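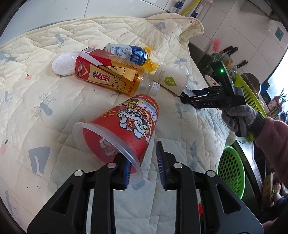
Bezawit Assefa and Bezawit Feyisa
Kondotia Household Waste Study, working draft

Figure 3. Red plastic cup, clear cup nested over it, other drink containers behind.

3.2 What people throw away at home

Diary data, 78 households in Woldegiorgis, 14 days each. Every item logged by hand at the end of the day, total 2,547 entries. Cups and bottles first, then food wrap (Fig. 3 for the drink group). Stacked cups were entered one by one, even when they went in the bin as a stack. Weights not used here, see 3.4.

Bigger homes threw out more, as expected. Per person the gap nearly dissapears. Homes with small children logged more snack packs in September, school start probably.
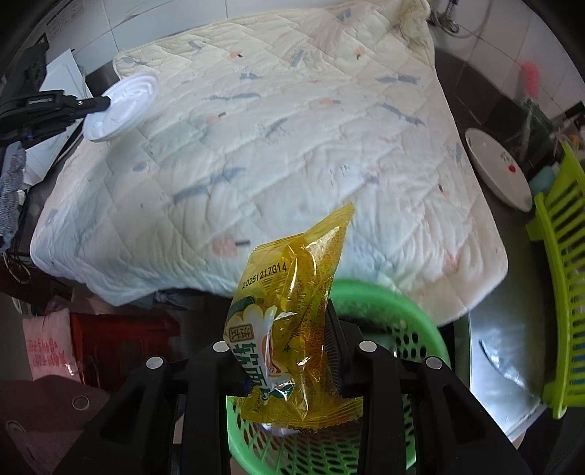

Missing days are a problem. Weekend pages often blank, and we did not fill them in. Two coders sorted the entries seperately and settled the odd ones by talking them over. Mixed paper and plastic went under plastic. Rates per 1,000 entries are in Table 2.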